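Economia | Comércio e Calçado

Cunari abre segunda loja em janeiro e alarga serviço de reparação

A sapataria Cunari vai abrir em janeiro a sua segunda loja, na antiga retrosaria Bondberg, fechada desde a reforma dos proprietários. O anúncio foi feito a 14 de dezembro de 2023 pela gerente, Anneli Lappalainen, que assinou o contrato de arrendamento no início da semana.

O novo espaço terá 70 metros quadrados e uma oficina ao fundo, com balcão próprio para entregas e levantamentos. A loja atual continua aberta no mesmo horário.
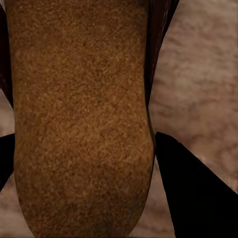 Segundo a gerente, as reparações passaram a pesar mais nas contas do que a venda de sapatos de inverno. Este ano entraram na oficina 1118 pares, sobretudo para troca de solas e capas. "Tínhamos clientes à espera três semanas por um salto. Com duas bancadas a trabalhar, o prazo baixa para metade", disse Anneli Lappalainen.

A empresa vai contratar duas pessoas, uma para o atendimento e outra para a oficina. As candidaturas podem ser entregues na loja atual até ao fim do mês.

Além da marca própria, a Cunari passará a vender os modelos de verão da Jirkis e os artigos de limpeza e conservação da Mäkelä, até agora disponíveis apenas por encomenda. Os preços das reparações mantêm-se até à abertura, e a nova tabela será afixada nas duas lojas.

2 comentários | Partilhar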